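Skip to content
Home Articles Issues Authors Search Log in

We use cookies to remember your reading preferences. Accept Manage settings

4. Closing the loop between segmentation and approach planning

The planner described in Section 3 takes a target mask and a depth map and returns a wrist path that ends in a grasp pose. It worked well on the tidy objects we started with, and we were happy with it for a few weeks. Then we began to randomize surfaces and object shapes in earnest, and the failures that came back turned out to be far more interesting than the successes. Most of this section is about one of them, the late-approach failure, and about the change to the perception loop that it led us to.

4.1 Where the mask goes wrong

In the first version of Stutmont, the mask was computed once, at the start of an episode, and then carried forward by projecting it through the known wrist motion. This is cheap, and in simulation the wrist motion is known exactly, so we expected very little drift. The trouble is that a mask computed from far away is coarse. An object with a thin end and a thick end may cover only a few pixels across its thin end, and a small mistake there becomes a large one once the camera has moved in close. The grasp center is then pulled toward whichever end was segmented more generously, and the planner, which trusts the mask completely, steers toward it.

The obvious fix is to segment again on the way in. We tried this at every control step and the result was worse! The close views differ a great deal from the far ones: the hand fills the lower part of the image, the object may be framed by the fingers, and the support surface shows detail that was invisible before. On plain surfaces the new masks were excellent. On veined or cracked ones, the segmenter would sometimes attach a piece of the surface pattern to the object for one step and drop it on the next, and the grasp center jumped back and forth with it. The controller followed faithfully, so the wrist shook.

4.2 Gated re-segmentation

What we wanted was a way to use the close views when they help and ignore them when they don't. The gate we settled on compares two masks: the one carried forward from earlier steps, and the one freshly computed from the current view. If the two agree on the long axis of the object, the fresh mask is accepted in full. If they disagree on the axis but share most of their area, we keep the old axis and take only the new outline. If they share little area, the fresh mask is thrown away and the planner continues on the old one, with its speed reduced, until agreement returns or the episode times out.

Before either mask reaches the gate we remove the robot from it. The arm and hand are rendered in a separate pass from the joint state, and every pixel they cover is marked as unknown, so that a dark object close to a dark hand is never merged with it. Yatziri Manríquez wrote this pass as a stopgap during debugging, and it helped so much that we rebuilt the mask code with it at the center.

The depth map gets similar treatment. Unknown pixels are left unknown; we do not fill them in. An earlier build filled them by smoothing, which created a soft ramp between hand and object, and the planner took the ramp for a surface it should avoid.

4.3 Scenes and training

Scenes come from the Monwood generator, which draws a support surface, an object and a starting wrist pose independently of one another. The material library holds 196 surface textures. We made no attempt to match objects to believable settings, and many of the results look quite odd, but independence matters here: we want the segmenter to have no reason to expect a certain object on a certain surface. The gate has no learned parts. The segmenter was trained on 700 scenes, with 70 more held out for tuning the two thresholds in the gate.

Figure 4 shows a wrist view of the sort the gate has to deal with. The object is long and nearly black, with a bulbous end nearest the hand. The hand is partly black as well, and behind them both runs a dense net of white veins, some passing behind the object on either side.
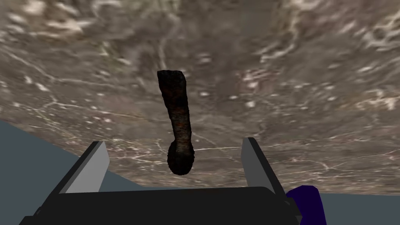
Figure 4. Simulated wrist view with an elongated dark object between the open fingers and a marble-patterned surface behind it.

Two properties of views like this one are worth spelling out. First, the strongest edges need not belong to the target. A segmenter that leans on contrast has plenty of vein edges to choose from, while the narrow space between a dark knob and a dark palm offers very little. Second, centering alone is a poor test of readiness. A target may line up well with the midpoint of the fingers in the image and still be at the wrong depth for closing, so the close command in Stutmont is issued from the masked depth and never from image position.

4.4 What changed in practice

With the gate in place, the shaking on veined surfaces disappeared from our replay set of 20 difficult episodes, and we were delighted to see that the plain-surface episodes kept the sharp late masks that made re-segmentation attractive to begin with. The remaining failures are mostly of a single kind. When the very first mask is badly wrong, the gate protects it, rejecting good fresh masks because they disagree with a bad old one. Vichien Boonyarit has suggested keeping two candidate masks alive until the wrist has covered half its path, and early trials of this are promising. We return to it in Section 6, together with the cost of the added rendering pass.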